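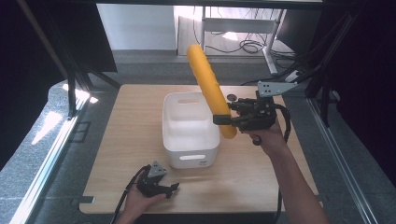
White storage bin and a long yellow piece

Club News > Meetings > Minutes > Autumn Meeting

Doolan Walkers and Movers
Minutes of the Autumn Meeting, October 7, 2020

Welcome

The meeting opened a little after the hour to let the folks coming up from Sturkent find their seats. Everyone was thanked warmly for making the trip on such a gray and drizzly evening, and for bringing their own mugs as asked. It was good to be in one room again, even a room with the windows open and the chairs set so far apart that a few remarks had to be said twice (and one or two of them a third time, which nobody minded). Coats stayed on for most of the evening.

Minutes of the May meeting

These were read and approved with one correction. The picnic ground at Inier was written down as having restrooms open all year. They close when the first frost comes, and members who walked there last winter wanted that set straight before anybody else was caught out.

Walking program

The Inier loop has been the happy surprise of the season. It was put on the calendar as a trial, and it has drawn 86 sign-ups, well ahead of the river path, which had always been the favorite. Members spoke fondly of the shade along the second half and of the bench by the old mill, where most groups seem to stop whether or not a stop is planned.

There was a long and friendly talk about pace. Some of our faster walkers would like a group that keeps moving, and some of our slower ones admitted they would be glad not to see that group waiting for them at every gate. It was agreed to try two start times on the loop through the end of the year, the brisk group going first, both meeting up at the parking lot afterward for coffee. If people find they miss each other on the way around, we will go back to one group and say no more of it.

The steps down to the footbridge are slippery with leaves. The town has been called and has promised to send someone. Until then, please use the handrail and take the ramp if you have a stroller or a cane.

Indoor mornings

With the weather turning, the indoor stretch mornings will start up again in the Sturkent hall. Up to 9 people may come to each session this season, so please sign up ahead and, just as important, let us know if your plans change. There was some sadness about turning people away, and it was agreed to add a second session right after the first if the list fills.

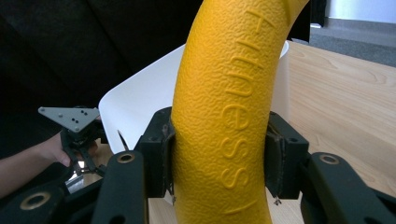

Yellow foam, marked "Fitness" along its outer face

Members asked whether to bring their own mats and small items from home. The answer is yes to mats, for now, and small items are up to you. Music was also raised. Opinions differ, as they have for years, and it was left to whoever is leading that morning, with a kind request to keep it low enough for the front row to hear the back row.

Money matters

The balance stands at $114 after the summer mailing and the new first aid kit. Dues will stay where they are. A suggestion to raise them by a small amount was talked over kindly and set aside until spring, seeing that this has been a tight year for a good many households. The bake table is missed by everyone, and most of all by those who used to eat their way along it.

The Tikora trip

The bus outing to Tikora has now been put off twice, and members would like to know where they stand. The bus company is holding our deposit and has been very decent on the phone. It was agreed to aim for May and to ask again after the new year. Those who paid may have their money back or leave it in place, whichever suits. Seven members have already asked to leave it in place. There was much happy talk of the gardens and the pie shop near the station, and the meeting ran over somewhat as a result.

Other business

A pair of brown gloves and a folding umbrella were left behind after the last river walk. They are on the shelf inside the hall door.

Anyone with photos from the summer walks is asked to send them in for the winter newsletter, with a line saying which walk they came from.

The phone list needs updating. Please check your own entry on the way out.

Next meeting

To be held in the Sturkent hall after the holidays, with notice sent by mail and by email. The meeting closed with thanks to those who set out the chairs and stayed to put them back.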